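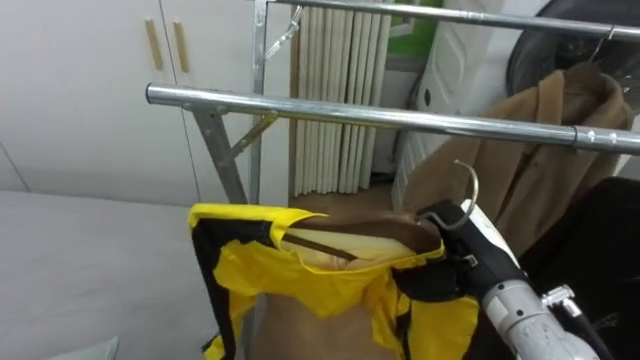

**Figure 2.** Yellow-and-black jacket on a wooden hanger at a chrome garment rack, in a small room with a bed.

### 4.2 What walkers ask before they arrive

I'll admit I expected the pre-trip emails to be the dull part of this project. I'd put them in the plan mostly to give me something to do while I waited for the booking records from Haruna, the small operator that runs the self-guided walk between Astedmont and Kandilbridge. Then the emails came through, all 489 of them, and I ended up reading the lot twice (the second time with a proper coding sheet, which I'll get to).

A quick reminder of how the walk is sold. Guests book a fixed itinerary, carry a day pack, and have their main bag driven ahead to the next guesthouse. There are two versions. One stops overnight at Draroncombe and the other goes straight past it on a longer day. Haruna charges the same nightly rate for both, and the brochure describes them in nearly identical language, right down to the bit about "gentle coastal sections". The gentle coastal sections are mostly on the Draroncombe version. I walked both and my knees have views on this.

The records cover 283 bookings. I matched emails to bookings by reference number, and where a guest had left the number off I matched on travel date and party size. Messages that couldn't be matched stayed in the coding but came out of anything that compares the two itineraries. I coded each message for its main topic only. Plenty of people asked several things at once, of course - one writer managed to cover blister plasters, vegan breakfasts and the ferry timetable in a single sentence - so the topic categories undercount whatever people tended to tuck in at the end. I've kept a list of the secondary topics and would happily share it with anyone who has the patience.

Luggage was the favourite subject by a long way, and what surprised me was the sort of luggage question people asked. I'd gone in assuming they would worry about bags getting lost. Hardly anyone mentioned it. They wanted to know what time the bag had to be downstairs, and whether that meant before breakfast. They asked if a soft duffel was all right, whether there was a weight limit per bag or per person, and could they please send two small ones in place of one big one? The answers were all in the joining notes, on the fourth page, under a heading that just says "Transfers". I asked the office why it was called that and was told it always had been.

The next biggest group was about the rooms. Here I think the tourism literature on walking holidays has missed something fairly ordinary. We write a lot about scenery, challenge, solitude, the sense of being away. Guests writing to Haruna wanted to know where they could hang a coat. Was there a heated rail? Could boots come upstairs? Would there be enough floor for a suitcase to lie open with two people in the room? I grew rather fond of these messages. They come from people who have plainly done this before and remember a particular evening when it went badly.

Questions about the track itself came in third, and they split neatly by itinerary. Guests on the Draroncombe version asked about views, swimming and places for lunch. Guests on the longer version asked about distance, daylight and whether there was anywhere to bail out. I read that as a sign the second group had looked at a map and stopped trusting the brochure, although I can't prove it from the emails alone. Some of them may simply be more cautious walkers who choose longer days for reasons of their own.

I followed up with interviews in July, 11 of them, by phone, with guests who had written in and then completed the walk. The recruitment was as unscientific as you'd fear: Haruna sent out a note and I rang whoever answered it. People who'd had a miserable time are probably missing. Still, the conversations were useful for one thing I couldn't get from the messages, and that was how the replies had been received. A short reply that answered the exact question was remembered warmly, sometimes with the wording intact. A longer reply that pasted in the whole of the joining notes was remembered as not having been a reply at all. One guest told me she'd read the pasted version standing in her kitchen and had gone straight off to book travel insurance.

There was some disagreement about whether more information up front would have helped. I'd been leaning towards yes, and had even drafted a paragraph recommending a longer welcome pack. Several interviewees talked me out of it. They didn't want more pages, they wanted the bag time on the first page and a line on what was in each room. Haruna has since moved the bag time to the top of the notes, which makes the email traffic from August 2024 onwards a slightly different animal, so I've left it out of the analysis here.

A word on limits, beyond the ones already mentioned. This is a single operator on a single route, and the office staff are unusually quick to answer, which may encourage people to write in the first place. Guests who rang up don't appear anywhere, as calls weren't logged. And the coding was all mine. I recoded a batch after a fortnight's break and changed my mind mostly at the border between "luggage" and "room" - a question about where to leave a wet pack could sit in either, and I put those under "room" in the final version.

Section 4.3 takes up the guesthouse side of the same questions.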